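Birby Music Residency: Interim Progress Report
Submitted to the Cereck Fund
December 3, 2020

Summary

The grant supports the writing, recording and release of a debut album by artists in the Birby residency, along with open songwriting sessions for young people. Recording is behind the schedule we gave in the application. Writing is ahead of it. Spending is within budget, and we are asking for one change, set out under Budget.

Writing and recording

The writing period ended with more material than the album needs. The artists and the producer have agreed on a running order of eight songs. Six of these have finished lead vocals. The other two exist as demos with guide vocals and programmed drums, and both need a new second verse before they are recorded properly.

Our main studio, Rinaldi, limited the number of people allowed in its live room this year. The string parts were planned as a group session and had to be recorded one player at a time. This took longer and used studio days we had set aside for mixing. The parts are now complete and have been edited. The producer is satisfied with the sound, although the strings on the closing song sit slightly behind the beat and will be moved by hand.

Guest verses were recorded remotely. One file arrived with heavy compression already on it and could not be used, so the artist sent a second take, which has been accepted.

Mixing has started on the first two songs. We have asked for instrumental and clean versions of every track at the same time as the main mix, as adding them later would mean paying for a second visit.

Songwriting sessions

Sessions moved online in May and have stayed there. The original plan was for groups of 30 in the Birby hall. Online groups that size did not work, mostly due to delay on the line when people tried to rap or sing together. We now run smaller groups and ask each person to record at home and send in the file between sessions. The finished pieces are better than those from the early hall sessions. Attendance drops off toward the end of a block, and we have shortened the blocks to deal with this.

Participants asked for more time on beat making and less on performance. The next block will be split evenly between the two.

Live performance

The launch concert has been postponed. The venue has kept our deposit against a future date. In its place we plan to film a short live set at Rinaldi, with three songs from the album and one from the sessions. 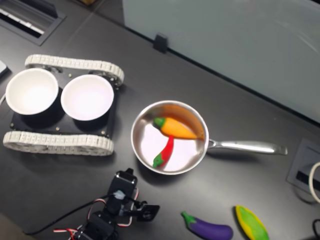 The film will be released with the first single. We have not booked the crew yet and will not do so until the single has been mixed and approved.

Release

Umex will distribute the album digitally. The agreement is signed and covers all territories. Songwriter splits have been agreed in writing for every song except the two demos. We will also press 100 vinyl copies for sale at the launch and through the Birby website. The pressing plant has a long queue, and the final masters need to reach them before we can be given a slot.

Cover artwork is at second draft. The artists would like the lettering changed and a plainer back cover.

Budget

Studio hire is over its line because of the extra string days. Travel and venue costs are well under. We request permission to move the unspent travel money to studio hire and mixing. The total grant would not change. A full breakdown is attached as a separate sheet.

Next steps

Finish the two remaining songs and record their vocals.
Complete all mixes and send them for mastering.
Start the next block of online sessions.
Confirm the single and book the film crew.
Send final masters to Umex and the pressing plant.

We would be grateful for a decision on the budget change before mixing resumes, as the remaining studio days have to be confirmed in advance.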